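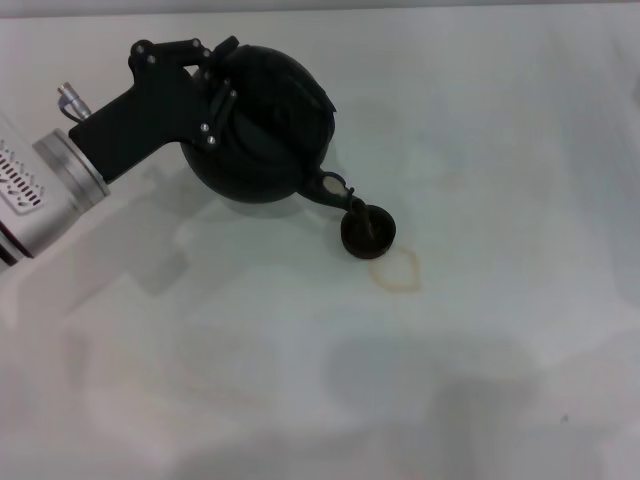 Last updated: 31st January

Gorgate equipment grant: where the money has gone so far

Riet, you asked for a short report this time. Jamie has hidden my thesaurus.

We have spent 32 percent of the budget, nearly all of it on the arm and its mount. The Urkilero quote for a second gripper came in at $1000, plus shipping, plus a "handling fee" for a device that handles things. I have asked Stevens for a competing price and received a very nice calendar.

Tea pouring stays the test task through August. The bracket holds a round teapot by the body, and the spout can be brought down over a small cup. Please put table wipes under consumables. I left them out of the original plan, in a spirit of optimism.

Three decisions we need from you:
- second gripper, yes or no
- spare mounting bolts, which Jamie wants and I have stopped arguing about
- moving the training money to the Rostham line

Jamie Fairclough has the receipts.

3 comments | 31 shares

Related items
Gorgate: revised equipment list
Notes on the Stevens quote
Rostham line: what it covers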